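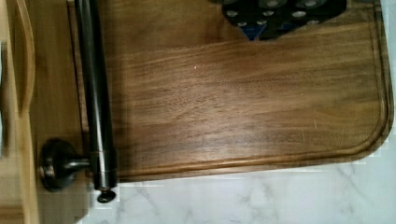 Planche à découper en bois, avec sa rigole à jus.

Suivre un processus de paix sans s'y perdre : tenir une chronologie

Temps de lecture : 5 minutes

Un processus de paix dure des années, parfois des décennies. Les négociateurs changent, les sigles aussi, et un groupe qui a signé peut se retrouver scindé en deux l'année suivante. Si vous suivez ce genre de dossier pour une association, un cours ou un blog, une chronologie bien tenue vous fera gagner beaucoup de temps. Voici la méthode que j'utilise. Il faut un tableur et une heure de travail pour démarrer.

1. Délimiter le sujet

Écrivez en une phrase ce que vous suivez. « Le conflit » est trop vaste. « L'application du volet désarmement de l'accord » convient. Cette phrase se place en haut du fichier et sert à trancher quand vous hésitez à inscrire un événement.

Choisissez ensuite une date de départ. La signature de l'accord est commode, mais souvent trop tardive, car les contacts secrets et les trêves locales l'ont précédée. Pour ma première chronologie, j'avais commencé à la signature et j'ai dû ajouter 22 lignes en amont.

2. Créer les colonnes

Une ligne par événement, avec les colonnes suivantes :

- date de l'événement
- date de l'annonce
- acteur
- nature (déclaration, attaque, vote, libération, décret)
- résumé en 25 mots au plus
- source
- degré de certitude

Les deux colonnes de date sont indispensables. Un cessez-le-feu annoncé en octobre peut entrer en vigueur plus tard, et une rencontre n'être révélée que des mois après. Si vous n'avez qu'une colonne, l'ordre des faits devient faux sans que vous le voyiez.

3. Séparer les faits des déclarations

Quand un chef armé annonce qu'il reprend les armes, le fait établi est l'annonce. La reprise des combats est une autre ligne, à créer quand elle est constatée. Même règle pour un ministre qui promet des poursuites ou un ancien président qui déplore une situation sur les réseaux sociaux : on note qui parle, où et quand.

Pour les verbes, restez sobre. « Affirme », « annonce » et « dément » suffisent presque toujours. « Avoue » ou « prétend » contiennent déjà un jugement.

4. Gérer les noms et les alias

Ouvrez une deuxième feuille pour les acteurs. Notez le nom civil, le ou les noms de guerre, le groupe et les dates d'appartenance. Dans la chronologie, utilisez toujours la même forme. Sans cela, une recherche sur l'alias ne donnera que la moitié des résultats.

Pour les groupes dissidents, créez une fiche distincte dès la scission et indiquez le groupe d'origine. N'écrivez pas le sigle initial pour désigner les dissidents, même si la presse le fait : la partie qui respecte l'accord se verrait attribuer les actes de l'autre.

5. Noter la certitude

J'emploie une échelle à 3 niveaux :

A : deux sources indépendantes, ou un document officiel publié.
B : une seule source identifiée.
C : source anonyme, ou reprise dont l'origine n'est pas retrouvée.

Attention aux dépêches. Cinq journaux qui publient le même texte d'agence comptent pour une seule source. Comparez les premiers paragraphes, on s'en aperçoit vite.

6. Archiver

Les liens disparaissent, surtout les messages publiés sur les réseaux et les communiqués des groupes armés. Enregistrez chaque page en PDF le jour même et donnez au fichier le numéro de la ligne correspondante. Gardez une copie sur un second support.

7. Réviser sans effacer

Lorsqu'une information est démentie, ne supprimez pas la ligne. Changez le niveau de certitude, puis ajoutez une ligne pour le démenti, avec un renvoi. Je relis tout le fichier une fois par mois, en commençant par les lignes classées C. Beaucoup peuvent passer en B ou en A à ce moment-là.

Si le fichier dépasse 2000 lignes, séparez-le par période et gardez une feuille de synthèse commune.

Agnes Galbraith
Mis à jour le 9 août 2020

Commentaires

Thiện Võ
Merci, la double date règle un problème que je traînais depuis longtemps. Comment faites-vous quand seule l'année est connue ?

Agnes Galbraith
J'écris l'année seule, au format texte, et je place la ligne à la fin de l'année concernée. Il faut une colonne de tri à part, sinon le tableur range mal.

Corkon
Pour les alias, j'ajoute les variantes d'orthographe dans une cellule cachée. Utile avec les noms transcrits.

Contact | © Erkdale 2020 | Haut de page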